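Home Forums Members New Posts Log in
Search this forum... Advanced

Budgeting a second two-arm table - what did you forget to put in?

benchrail_tom
9 Mar 2022

Hi all, long-time reader and not much of a poster, so forgive the ramble. I've been asked to put together next year's equipment plan for our group, and the big line on it is a second two-arm table to go next to the one we already run. We do kitchen-type tasks (toy food into trays and bins, towels, that kind of thing), and the first table has more than earned its floor space.

I have a quote from Vetano for the pair of arms and I'm happy with it. What worries me is everything under the arms. Last time I budgeted for the big boxes and then spent all of September writing little purchase requests for cable, brackets and extrusion, and our office was very patient with me, bless them.

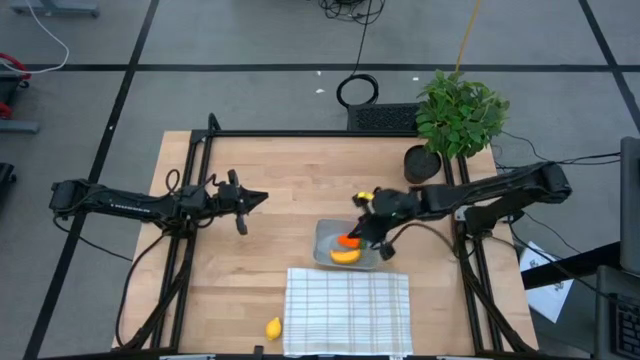 So my question for you good people is how you handle the small stuff. Do you list every last thing, or do you put in one lump sum and hope? My draft has 87 lines right now and I can already hear the sighing from upstairs.

pranda_fan
Welcome out of lurking! I'd say list it all, every time. Our lump sum got cut in half at the first meeting, and there wasn't a thing I could point to in its defense. When we switched to a proper list they left it alone. We bought our frame as a kit from Pranda and it came to $386 with the corner brackets, and having a real number like that on paper does wonders.

coffee_and_servos
I'm going to disagree, with love. A list of 87 lines invites 87 conversations! Group it into 10 headings (frame, power, cables, grippers and spares, props, and so on) and keep the long version in your drawer in case somebody asks. Ours never did.

And please give props their own heading. Cloths and toy food seem like pocket change until you're replacing them out of your own wallet, and you do want variety - a tray behaves very differently from a plastic bin with tall corners.
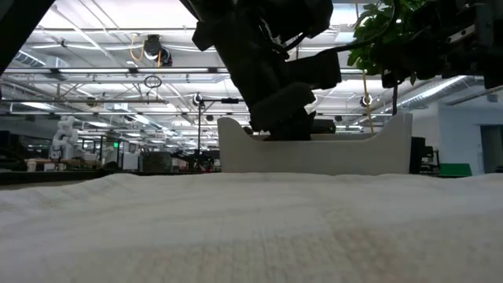 The other thing I'd plan for is room. We put our second table in before measuring how far the arms could swing over the neighbor's side, and then we had to move both. Get some tape and mark it out on the floor before you sign anything.

pranda_fan
Okay, the drawer idea is sneaky and I like it. I still think it depends on who reads the thing, though. Ours reads every line and enjoys it.

jurkari_owner
Chiming in on spares. We run Jurkari arms and I order gripper fingers with the arms themselves, in the same purchase. Our last reorder took 9 weeks to show up, and that's a long time to have half a table. I'd cut the nice monitor before I'd cut the fingers.

coffee_and_servos
Hmm, I wouldn't cut the monitor. People sit at that desk all day long! Get fewer fingers and a decent chair, too.

benchrail_tom
Thank you all so much, this is just what I was after. I'm going with headings up front and the full list attached at the back, and spare fingers go on the arm order. I'll fight for the monitor separately. One last thing - has anybody bought a frame from Economou? They're closer to us than Pranda and I'd love to save on the freight.

jurkari_owner
We have one. Nice rails, slow to answer email. Call them.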